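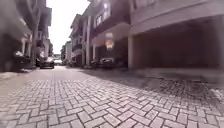 2026-07-29

Subtitle and sound conform for the Venska series, episode four. Started on the new cut that came in last night. It runs 90 seconds shorter than the one we had timed to, nearly all of it out of the hospital argument and the car journey after it.

Ran the old subtitle file against the new picture first. 622 events in the file. Everything up to the title card lands where it should. After that the drift builds in steps at each trim, so a single offset is no use. Split the file at the edit points and shifted each part by hand. Slow, but the only bit that needed retyping was the mother's speech, where they have swapped two lines round.

Still to sort: the lead calls his brother by the wrong name in the kitchen. Halliday want it left as spoken and corrected in the subtitle. Usen want it re-recorded. I have left both versions in the project, on separate tracks, and marked them. Please don't delete either until they agree.

Sound. The rain track under the funeral is too loud by a good way on the small speakers and fine on the big ones. Pulled it down and checked again on the laptop. Better. The slap in the restaurant is still the temporary one from the library and sounds like a book being dropped. Need a proper one recorded before the mix.

Zollero sent the crowd recordings for the awards night episode. Their note says up to 3,000 people in the hall, though to my ear the applause is thin at the start and only fills out in the second take. Used the second take throughout. File names have spaces in them again – renamed the copies, left the originals alone.

Drive B is nearly full. Moved the July proxies to the shelf drive and wrote the folder names on the label.

Next: end credits. The list we hold is from the first cut and has two actors in it whose parts have gone. Ask Halliday for the new one before setting any type.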